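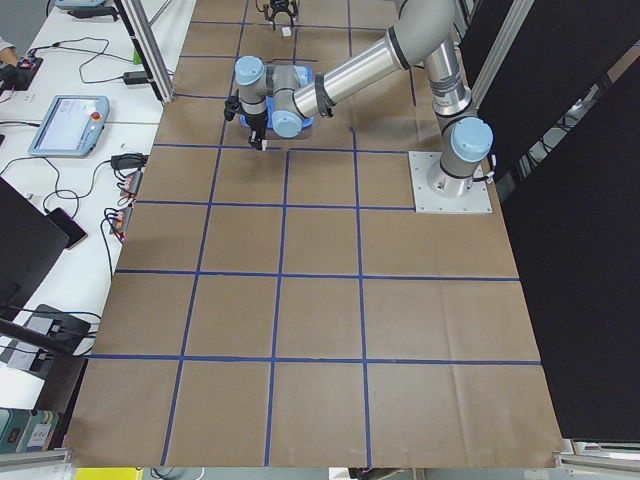 Kraft paper over the tabletop, with a grid marked out in blue tape.

How to cover a table in kraft paper and tape a grid on it
By Thérèse Poirier, 4 Dec 2019

You need a roll of kraft paper, masking tape in a color that shows up on brown, a tape measure and a pencil. I use blue tape. The grid helps with sorting small parts and building bricks, and with putting a tray back in the same place every time.

1. Wipe the table and let it dry.

2. Cut the paper 4 inches longer than the table. Lay it down and smooth it from the center out. Old folds may still show, and they won't affect the grid.

3. Tape the corners first, then the sides.

4. Mark the cell width along both ends in pencil. Four columns suit most large tables. Run the long strips first and keep the tape low to the paper as you pull it.

5. Mark the same distance down both sides and run the cross strips. Press every crossing down with your thumb.
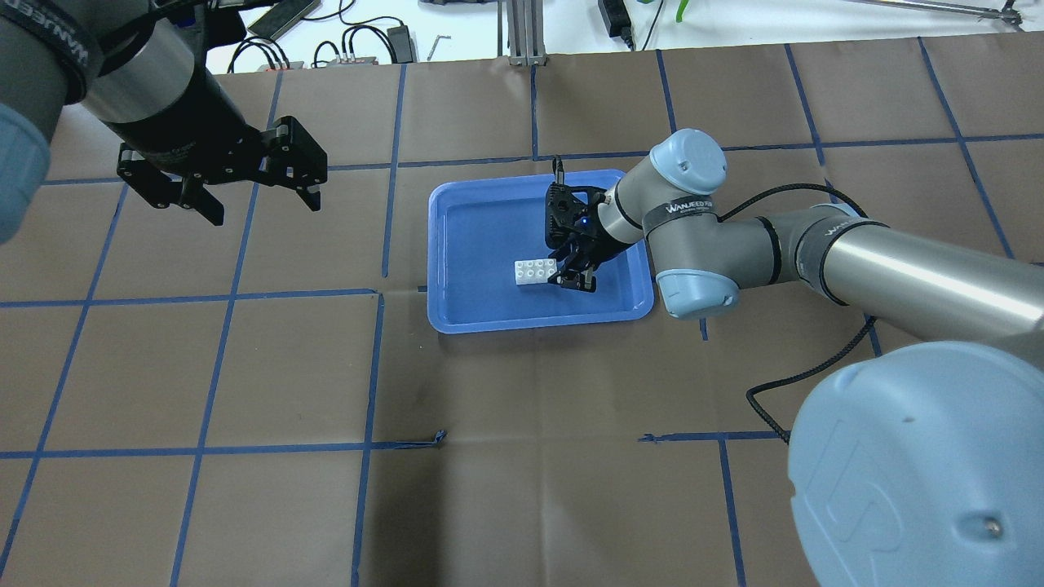
A shallow tray with a raised rim keeps bricks from sliding off. Set it over a crossing near the middle so you can reach it from either side, and line up its edges with the tape by eye.

Replace any strip that starts to lift. I put down new paper every March.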